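Section 5. Recording a Demonstration: Refrigerator to Basket

5.1 Scope

This section covers teaching the fetch task by remote control with the Kumer operator station. It assumes that the station has been paired and that the arm calibration in Section 4 passed. Teaching by hand (moving the arm directly with the joints released) is covered in Section 6. Do not mix the two methods in one task file.

5.2 Prepare the work area

1. Place the table beside the refrigerator so that the open door does not reach the tabletop.
2. Put the basket on the tabletop near the end closest to the refrigerator. The arm must be able to reach the basket and the shelf from one standing position.
3. Check that the refrigerator stands level and does not rock when the door is pulled.
4. Route the tether and all loose cable away from the feet and away from the swing of the door.
5. Load the shelf. Use firm, whole produce. Leave a clear space on each side of every item at least as wide as the open gripper.

CAUTION: Keep hands out of the refrigerator while the station shows ARMED. The arm may move as soon as the pedal is pressed.

5.3 Start a session

1. At the station, select Tasks, then New, then Remote.
2. Enter a task name. Names longer than 30 characters are cut off in the Plustero file list.
3. Set Grip Limit to 5. Higher values will bruise soft fruit.
4. Stand where you can see both the shelf and the basket. Have a second person hold the stop switch.
5. Press and hold the pedal. The status line changes from READY to ARMED.
6. Move both hand controllers to the start pose shown on the display. When the outline turns green, the arms follow your hands.

Note: If the outline does not turn green, release the pedal, lower both controllers and repeat from step 5. Do not try to catch up with the arm by moving faster.

5.4 Record the task

1. Press Record. Wait for the tone before moving.
2. Bring the near hand to the edge of the upper door. Close the fingers on the edge and pull in a smooth arc. Stop when the door is wide enough for the forearm to pass.
3. Open the hand and withdraw it toward the body before you raise it to the shelf.
4. Approach the item slowly. Center it between the fingers and close until the grip bar on the display stops rising.

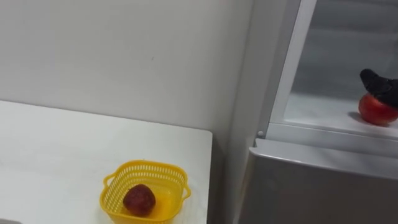 5. Lift the item clear of the shelf before moving sideways. Dragging it along the surface is recorded as part of the task and will be repeated on playback.
6. Carry the item over the rim of the basket. Lower it until it touches the floor of the basket or rests against another item, then open the hand.
7. Repeat steps 4 to 6 for each remaining item.
8. Return the arm to the start pose and press Record again to end the take.

A take may hold up to 3000 time steps. When the limit is reached the station closes the file by itself, and the take is marked SHORT. Delete short takes. They cannot be joined.

5.5 Door-only takes

The door is where most playback faults occur. Record it as a separate take if the full task fails more than once at step 2. Set the standing position first and save it under Pose; the feet must stay planted for the whole take. A change in stance between takes shifts the hand relative to the door edge and produces a missed grip.
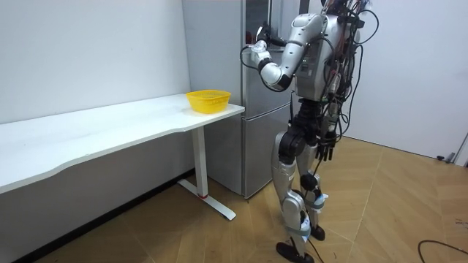
Vary the height of the hand on the door edge slightly from one take to the next. Keep the speed the same. If the seal is stiff, increase the pull gradually; a sharp pull will trip the wrist load limit and end the take with fault 43.

To clear fault 43:

1. Release the pedal.
2. Open the hand from the station menu.
3. Wait for the wrist indicator to go out, then select Resume.

5.6 Review and save

Play each take back on the display before saving. Reject any take in which an item was dropped, the door was struck, or the operator paused with the hand closed on nothing. Label the rest with the operator's initials and copy them to the Lunde drive.

Revised in June. Door procedure by Ildikó Győri; fault table checked by Teodor Lie, Flarnetness.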